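Gallery: The Week the Right Hand Stopped

Oltine test room, August

We are a small group and we teach a two-armed robot to tidy ordinary things from a table: put them in a basket, take them out, put them in again. In August we had a fault in the right hand that took us much longer to find than it should. Many people from the other groups asked me what happened, so I put this page together with my notes. It is written mainly for those who will run the same task after us, on the same robot or on the second one.

The first sign was small. During the umbrella task the fingers of the right hand closed, stayed closed for a moment, and then opened again without any command. The log showed a normal grasp and after it a normal release. We thought it was the operator. Ginevra Marino was operating at that time, and she told us clearly that she did not release. I am sorry to say that we believed the log and did not believe her, and we lost two days because of this.

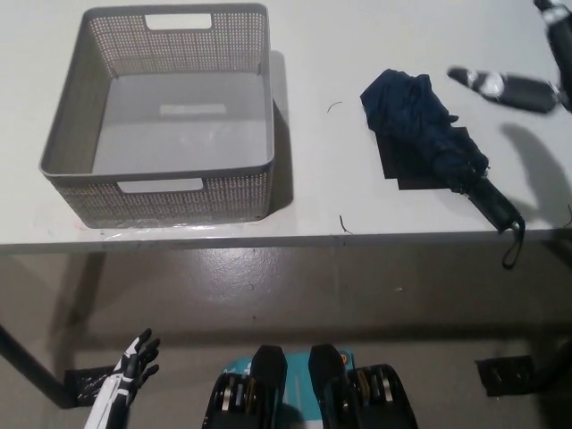
Finger faults are difficult to notice with hard objects. If you grasp a box and one finger is weak, the other fingers hold the box and the task is counted as good. In our list of 192 runs from that period, we marked 41 as failed, and almost all of them were with soft things. The navy umbrella was the worst of all. It is a compact one, folded but not strapped tight, so the fabric gives way under the fingers, and on our table it lies diagonally with the handle over the edge and the wrist strap hanging down. When a finger loses force there, the whole thing turns in the hand. After the second drop we made a rule that nobody puts a foot or a hand under that side of the table during a run.

What was broken, finally, was a cable. It goes through the wrist of the right arm, and at one angle of the forearm it was bent too much. When the arm reached down from above with the fingers pointing to the left, the signal was lost for a very short time. The hand controller, which is from Usier, restarted by itself and opened the fingers, as it is set to do after every restart. Then it wrote "release" in the log, the same word it writes for a command from the operator. Two different events had one name.

We found it by holding the arm still at 18 different angles and waiting at each one. It is boring work, and I recommend to do it with a second person who keeps the hand on the stop button. At the eleventh angle the fingers opened in front of us. We repeated it three times to be sure, switched off the power and opened the wrist.

The repair was made with a longer cable and a softer clip. Russo, our workshop, made the clip in one afternoon. We also asked that after a restart the fingers keep their position and wait for the operator. This is better for a light object, but please think again before you use it with something that can pinch a person.

Changes for everybody who uses the room:

The log now writes "restart" and "release" as separate words. Old logs are not corrected.

The wrist cable must be checked every 1000 grasps. The sheet is in the Astalum folder, second page.

If the operator says that the hand did something alone, stop the session and write it down, also when the log looks normal.

The left hand has the same type of cable. It did not show the fault until now, but we will change it in the next service.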